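212 shares | 17 comments

I got to Drunside a little after four on a Friday, which is when the robotics club is at its loudest, and Benedita Baptista waved me over without getting up off the floor. "Shoes are fine, just don't step on the mat," she said. "The mat is sacred."

Benedita is in her last year and has run the club's sorting project since July. The idea is simple to say and (I found out) maddening to do. You make a heap of the kind of stuff everybody has in a drawer or a recycling bag, and you get two arms to take it apart, one thing at a time, and put each thing where it belongs. The club is entering it at Prallmont, a student contest where teams get 20 minutes with a heap they've never seen before.

"Everyone thinks the heavy things will be hard," Benedita told me. "Give me a box any day! A box has sides. Plastic bags are the worst, they have no shape at all, and as soon as you touch one it turns into a different bag."

She teaches the arms by driving them herself, over and over, and the software learns from the recordings. They have 455 good runs so far. I asked how many bad ones and she laughed and said she'd stopped writing those down around 600.

I sat next to her while she scrolled through what one of the wrist cameras records. It's a strange way to look at a pile of trash. Everything swings by in streaks and the only thing holding still is the gripper.
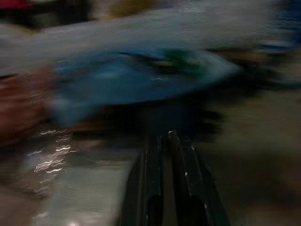

I asked her how the computer gets anything out of footage like that, because I sure couldn't. "It has other views too," she said. "And honest to goodness, some of the smeary stuff is useful. It tells the model how fast the hand was going. Anastasia wanted to throw all of it out and we had a big fight about it."

Anastasia Athanasiadis, who looks after the software side and had been listening the whole time from behind a laptop, wanted it on record that it wasn't a big fight. "I said we should throw out some of it. I still think so. We slow the arms down by a third now and the clips are so much better, so I kind of won."

The two of them met in an intro class neither one liked very much. Benedita came from sewing and costume work and had never written a line of code. Anastasia had been coding since middle school but had never built a thing you could drop on your foot. The first version of the project, which they named Carrilho after the street they both lived on, had one arm and could pick up a sock. "One particular sock," Anastasia said. The two-armed setup is called Hikero, and neither of them would tell me where that name comes from. I asked twice.

What surprised me most was how much they argue about the heap. I figured you'd just dump things out and get going. But Benedita is picky! If the pile is too neat, the arms learn a neat world. She likes wrappers half under other wrappers, torn packaging, cords running where cords shouldn't go. "Bubble wrap is my favorite," she said. "It's see-through and it's shiny and it's squishy, so it's bad in three ways at once. If we can get things off of bubble wrap, I'll sleep fine before Prallmont." 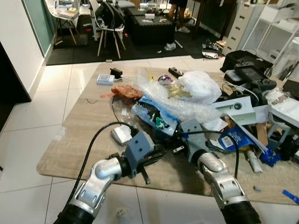

The sorting mat at Drunside, with both of Hikero's arms over the pile.

The money side is tighter than I expected. Their parts budget for the term is $300, and a good chunk went to replacement cables. The pile itself costs nothing. Members bring stuff from home, and Benedita has been known to go through her roommates' packages before they've finished opening them.

I wanted to know if it bothers her to spend a whole year teaching a machine to do something a toddler can do. She thought about that one for a while.

"A toddler would eat half of it," she said. Then, more seriously: "I like it because I can see it. My old homework, you turn it in and it's gone. With this I come in and there's a mess on the floor, and I know if we're getting better by looking at the floor."

Anastasia's answer was shorter. She wants to beat last year's winners, and she'd like to do it with the arms running at full speed.

They were still going back and forth on that when I left. Benedita's last request was that if I had any weird packaging at home, I should bring it by. I've got a bag going in my kitchen now.

Share this story | 17 comments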